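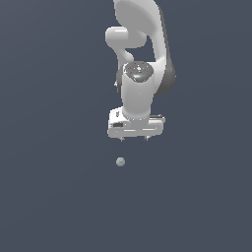

Home Forums Local Roads Latest Search Log in

Trident roundabout crash: do we believe the "driver error" line?

kerbside_kev
So the council statement on the three-car smash at the Trident roundabout says driver error, case closed as far as they're concerned. I don't buy it. A lorry went into the back of a hatchback at the give way line and shoved it into a van, and we're told the layout had nothing to do with it. I've driven that approach for years and you come over the brow with a blank grey-blue sky filling the windscreen, same flat colour as the background behind that white robot arm, and no clue there's a queue until you're nearly in it. That's the second one since November. Where's the warning sign?

mossy_lane
There is a warning sign. It's 100 yards back, on the left, by the Usov tyre place. If people can't see a red triangle at 50 they shouldn't be driving.

kerbside_kev
Behind the hedge, you mean. Go and look at it in summer.
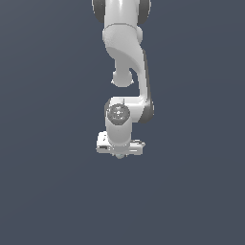

And before anyone says the hedge gets cut, yes, it does, usually after somebody has complained. I asked the council for the date of the last cut and got a reply telling me my enquiry was important. The Steria report was supposed to look at sight lines as well. Has anyone here read it? All I've seen is the summary, and it's mostly about traffic counts.

B_Road_Bertie
I've read it. Sight lines get a paragraph. They measured from a parked van in the lay-by, and that's not where the trouble is. Whether that makes it the council's fault is another matter. A lorry driver sits a lot higher than you do and would have had a better view of the queue.

mossy_lane
Exactly my point. He could see and he didn't stop.

B_Road_Bertie
I didn't say that. We don't know what he saw. We don't know his speed either, and the police haven't said a word about it.

kerbside_kev
Which is why I'd like to know how the council got to "driver error" before the police did.
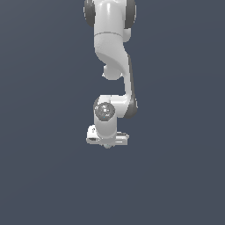 tinpot79
Has anyone asked Živković about this? Their depot is right on the roundabout and they've got cameras on the gate. My guess is the council never bothered. I'm not convinced by the hedge theory, mind. The road surface there is like glass and has been since they patched it.

mossy_lane
So now it's the tarmac. Last week it was the street lights.

tinpot79
It can be both.

kerbside_kev
I'll email the depot, but I'm not expecting much. If they do answer I'll post it here.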